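5.3 Comparing two finger types on the same arm pair

This section covers a side-by-side trial of the Zimana tapered fingers and the Boateng flat pads. Do it after the arms are homed (5.1) and the head camera is aligned (5.2). Both finger types use the same wrist mount, so the arms stay where they are during the change.

You will need:
Both finger sets, with their collars
2 mm hex key
Test cloths or garments
A padded surface such as a bench or sofa seat
The trial log sheet from Appendix B

CAUTION: Set the arm controller to Hold before putting your hands near the fingers. Hold does not cut power to the wrist.

Fitting the fingers

1. Set the controller to Hold.
2. Loosen the collar on the left wrist and pull the old finger straight out. Do not twist it.
3. Push the new finger in until it stops, then tighten the collar by hand.
4. Repeat on the right wrist.
5. Open Isidlow on the control PC, go to Tools > End Effector, and choose the finger type for each side. The two sides are stored separately. If only one is changed, the grip width will be wrong on the other.
6. Release Hold and run Check Fingers. The indicator at the base of each finger should show green. If it stays amber, reseat the finger and run the check again.

Note: Software older than version 4 lists the tapered fingers as "Narrow." The settings are the same.

Setting the view

7. Open the Vistau camera panel and select the head camera.
8. Lower both arms to the Ready pose. Both fingers should show in the lower part of the view, one on each side, with the work surface between them.
9. If a finger is out of view, change the head tilt. Do not move the arm to fix it, as this changes the start position for every trial that follows.
10. Lock exposure. Plain walls and pale fabric can make the auto setting drift between runs.

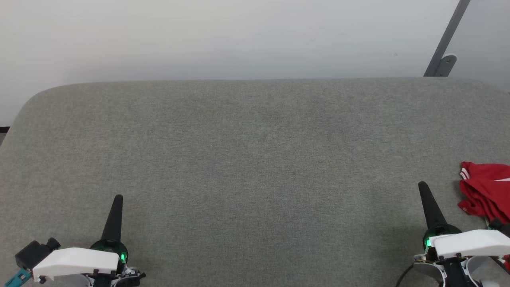
Running the trial

11. Place one cloth on the padded surface, within reach of either arm.
12. Press Start and let the run finish. Each run times out after 76 seconds.
13. Write down the result as Held, Dropped, or Missed, along with which arm made the pick.
14. Repeat with the same cloth, then change fingers and start again from step 1.

Tapered fingers get under a fold more easily but can push into soft padding. If the wrist load goes over the limit, raise the contact height by 2 mm and repeat the run. Flat pads need a raised edge or a bunched area to close on, and they miss more often on cloth that lies flat.

CAUTION: Do not use tapered fingers on open-weave fabric. The tip can catch and pull threads.

Check the collars for cracks after each session. A set of fingers is rated for up to 2,000 picks. Report early wear to Mansa Aidoo in the test lab, with the log sheet attached.

Continue to 5.4 to export the results.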